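Chapter 7
Folding the Awkward Stuff

Before you start: you'll need a bed or a big table, one thick sweater, and something small to practice on. Read the whole opening first, then do Exercise 7.1.

I learned to fold at the back of a secondhand shop called Kullau, where I worked for one August when I was nineteen and knew everything. My job was to take what came out of the sacks and turn it into stacks. T-shirts were easy. Pillowcases were easy. Then I'd pull out a sweater as thick as a doormat, and my lovely straight stack would lean over and slide off the shelf. I must have picked the same pile up off the floor 16 times in one morning!

The man who ran the sorting table was Hamisi Chege, and he watched me do this for quite a while before he came over. He took the sweater out of my hands, shook it once and laid it flat. Then he just stood there looking at it. I thought he'd forgotten what he was doing. "Where's the thick part?" he asked me. I had no idea. I hadn't looked.

So that's where this chapter begins, with looking. In Chapter 6 we folded flat things (shirts, sheets, tea towels), and flat things forgive you. You can be a bit sloppy with the first fold and fix it with the second. Knitwear won't let you get away with that. A sweater has thick places and thin places, and if two thick places end up on top of each other you get a lump in the middle of the drawer that no amount of pushing will flatten.

The usual thick places are the collar, the cuffs and the shoulder seams. On a patterned sweater the front can be one too - all those extra strands of yarn have to go somewhere, and on many knits they go across the back of the picture, where you can feel them with your hand. A big design on the chest can make the front a good deal stiffer than the sleeves. Fold across the middle of it and it'll want to spring open again.

I do nearly all of this on the bed. A table is better for your back, I'll admit, but sleeves need room, and most of us own a bed that's bigger than our table. You don't have to make the bed first. I never do. Wrinkles in the sheet don't matter at all, as long as the sweater itself can lie out with both arms away from the body and the collar where you can get at it.

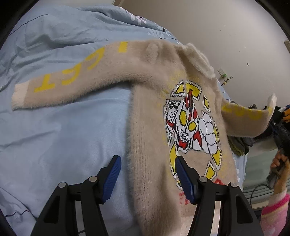
Once it's down, run your palm over it from the collar to the hem, pressing lightly. With fuzzy yarns go the way the fuzz wants to go. You're smoothing out the bunches near the neck and shoulders, where they always gather, and you're also finding the thick parts, which is what Hamisi wanted from me. A tall, fluffy collar gets folded down last or left standing, and we'll try it both ways in Section 7.3.

Don't pull on the cuffs to straighten a sleeve. I did that for years and ended up with sleeves that reached my knuckles! Slide a hand underneath and lift the sleeve into place.

One more thing before the exercise. If the sweater is a favorite, please don't hang it up while you decide where it should live. Leave it flat. It can wait there through lunch.

Words to know in this chapter

Pile: the soft, raised surface of a fuzzy fabric.
Ribbing: the stretchy ridged knit often found at cuffs and hems.
Float: a strand of yarn carried across the back of a knitted pattern.

Exercise 7.1

Lay your sweater out flat, front side up. With your eyes closed, feel for the three thickest places and put a button or a coin on each one. Open your eyes and make a quick sketch of where they are. Keep the sketch, as you'll be drawing your fold lines on it in Section 7.2.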